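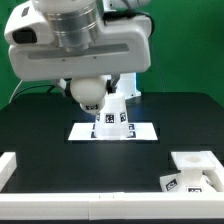
Kemanmont Basketball Supporters Forum > Juniors and Academy

Thread: Alemneh to the academy next season?

baseline_bob
Tuesday, March 27, 2018
Heard at the weekend that we've made an offer to the Alemneh lad, the guard who plays for Trarent under-18s. Does anyone know if it's right? He had 7 assists against us in the cup and looked the best player on the floor by a distance.

hbenavides
It's right. Trarent's coach told a few parents after the game on Sunday. Offer is for the two-year academy place with college alongside. He has until July to decide. Alari have been watching him as well and I think they'll offer too.
Hazel Benavides

oldgym_end
Not convinced. He's quick and he sees the pass early, but he can't shoot. I've watched him 3 times this season and he made one from outside. Teams at the next level will just stand off him.

baseline_bob
He's 16. Shooting is the easiest thing to fix at that age.

oldgym_end
People say that about every guard who can't shoot. We said it about the last two and neither of them got fixed. I'd sooner we went for a big man. We've got four guards in that age group already and one player over six foot five.

wk_hsiao
I help with stats for the juniors, so here is what I've got. Trarent have played more than 50 games over two seasons and he has started nearly all of them. Free throws are decent, which usually means the shot will come. Turnovers are high, but he has the ball the whole game and their second guard is weak.
Wai-kit
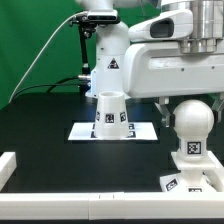

Alari would be the worry for me. They can offer him men's second team minutes straight away and we can't, not with the squad we've got. They've also got the new hall, and ours still has the leak by the far basket. I'd like the club to tell him plainly where he'd stand in the order of guards. A yellow card would do as well as a triangular warning sticker with a black border, just put something up that says the first year is mostly training. Lads leave when they were promised minutes and didn't get them.

hbenavides
Agree with Wai-kit on that. My son's year lost two players that way.

courtside134
Is the travel a problem? It's two buses from Trarent and the last one back is before training ends on a Thursday.

hbenavides
His mum drives him now. I think she'd carry on, at least for the first year.

oldgym_end
Fine, but if he signs can we please still look for a big man.

baseline_bob
No argument from me there.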